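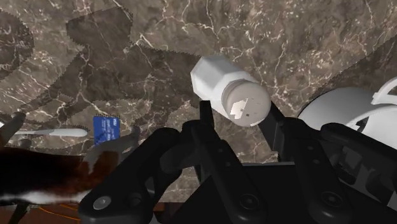 April, open day at Fesard, written up the evening after

Back from Fesard with sore feet and a bag of leaflets I shall probably never read. I promised everyone who couldn't come that I would put down what I could remember while it was still fresh, so this goes in the shared notebook and you can all skip to the bits that matter to you.

We got there at ten past ten (1010 on the visitor sheet, which is how they write it, no colon) and were met at the door by Jabari Koech, who looked after our little group for the whole morning and was very patient with my questions. Tea first, then the simulation room, then the workshop where the real arms are. I had expected to spend most of the time in the workshop and it went the other way round. The simulation room was by far the better half of the visit and I could happily have stayed in there until they locked up.

What they were showing is called Mudia. It is their set of rendered kitchen counters, each with a gripper over it and a muddle of household things laid out on the stone, and the job is always to deal with one object and leave the others be. The one I liked best was the shaker: a white, flat-sided body with a round beige-grey cap, lying between the two black fingers. Just the sort of shape I would have avoided if I were choosing, all those narrow panels and then a wide cap at the end. Jabari said that was why it had been put in. A finger pad sitting square on one panel behaves quite differently from one that lands on the corner between two, and they want both to turn up in the trials.

I asked about the clutter, since our own test counters are so bare by comparison. A bank card, a utensil handle and a big glossy white kettle or teapot, all sharing a worktop with the shaker! His answer was that a bare counter had taught them very little. I also liked how busy the stone was, brown and grey with pale veins going everywhere. We have been using plain grey for two years and I think we have been making life too easy for ourselves. Must raise this with the others.

The shadows came up as well, because a lady from Biwott (they had sent quite a party) remarked on the stepped edges. They render at a low shadow setting to keep the runs quick. She thought this would hurt them later on, he thought it wouldn't, and they had a very friendly disagreement about it that went on through most of the biscuits. I lean towards her side but have nothing to back it up with.

Numbers, for those who want them. The set they ran for us had 78 layouts, and each layout is tried with 7 starting positions of the hand. I forgot to ask how the starting positions are picked. If anybody is writing to them, please ask.

The workshop after lunch was noisier and more crowded. They had one real arm going, with an Erkero controller, picking up packets and tins from a tray. It dropped a tin the first time and got it the second, and got a round of applause from the school party. I had a turn with the hand controls myself and was dreadful, though I was told everybody is for the first ten minutes. It pulls slightly to the left when you close the fingers, or I do.

Things to follow up:

Ask Jabari for the shaker model, he said he would be glad to share it
Try a veined stone texture on our own counter, any will do to begin with
Find out what shadow setting we use, I don't believe it is written down anywhere
Thank-you note to Fesard, from all of us
Train fares, six receipts, in the envelope on my desk

They are doing another of these in the autumn and there will be room for more of us. Put your name on the sheet by the kettle if you'd like to come.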